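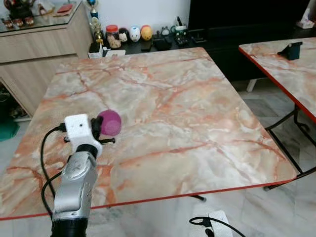 Support > Tickets > Gripper drift

Still fighting the gripper on my Rekeo build, so here's the March update. I changed the close limit to 810 in the config and restarted the controller. It'll hold the fuzzy purple ball over the folding table, but I'd love a second opinion on that cable loop by the wrist — could it be tugging on the mount? Log shows 3 timeouts, all on the left arm.
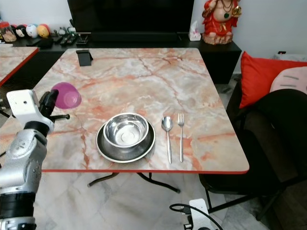
Left arm with the magenta cup, same config.

Domnica Bălan, can you check line 177 of my log? I can swap the cable tonight!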